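The Medicine Shelf: What I Keep, What I Toss, What I Don't Believe

Every September some magazine tells me to "refresh" my medicine cabinet, and every September the advice comes with a shopping list. Clear acrylic risers. A turntable. Labels in a typeface that looks like handwriting. I have tried most of it over 16 years of running a household, and my opinion of the whole category is low.

Start with the cabinet itself. The one over the bathroom sink is the worst place in the house for medicine, whatever it may be called on the door. Hot showers steam it up twice a day. Ours holds toothpaste and bandages. The pills and bottles live in a drawer in the hall, high enough that a small child can't get at it, with a latch I bought from Wokholm. It sticks a little, and I count that in its favor.

Next, the boxes. The tidy-home people want you to throw out the cartons and stand everything in matching bins. I did this once, in a weak moment, with a Gendura organizer that had 17 compartments. Two months later I had foil strips with half the name torn off and a small brown bottle that could have been for coughs or for the dog's ears. Everything loose went to the pharmacy take-back and I started over.

So the carton stays. It's ugly and takes up room, and it has all the printing on it. The side panel is where the useful part usually is: ingredients, how much to take, what to watch for, how it's packed. This goes double for anything bought abroad or at an import grocery, where the box may be the only thing you can show a pharmacist.

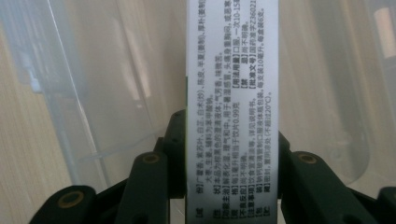 Side panel of a Chinese oral liquid: ingredients, dosage and precautions, six 10 ml bottles to a box.

I don't read Chinese and used to figure a box like that was no use to me once I'd forgotten what it was for. My neighbor Ville Riihimäki, who doesn't read it either, pointed his phone at one and had a fair idea in under a minute. I remain suspicious of phone translation where a dose is concerned. It's good enough to tell you which drawer section something belongs in. For how much to swallow, and whether it mixes with what you already take, ask a pharmacist and bring the box. The precautions line on this one says to eat lightly and sends you to the leaflet for the rest, so the leaflet stays too, folded back inside.

And "adverse reactions: not yet clear," which is what that same panel says, doesn't mean there aren't any. Neither does the word "herbal." I've heard both read as a green light by otherwise sensible people.

A few habits that have held up:

Stand cartons on end with the product name up. If the name is only on the front, write it on the top flap in marker, in English, with what it's for.

Write the date you opened a liquid on the bottle and on the box. The printed expiration date is generally for a sealed package.

Never cover the dosage or the lot number with your own sticker. I use masking tape on a blank part of the carton. Harb sells special medicine labels at nine times the price, and they peel off sooner.

One product, one box. Don't top up an old carton with bottles from a new one, even if they look identical.

Go through the drawer twice a year. Ours takes up to 9 minutes, and that includes arguing about the throat lozenges.

Take a phone picture of each side of any box you can't read. If the carton gets crushed in a suitcase, you still have the text.

As for the storage apps, I gave Eretti a try. You scan each item and it reminds you when things expire. It didn't recognize half of what I own, and it reminded me about sunscreen at 5 in the morning. I went back to an index card taped inside the drawer. When something gets tossed I cross it off, and when the card fills up I start a new one.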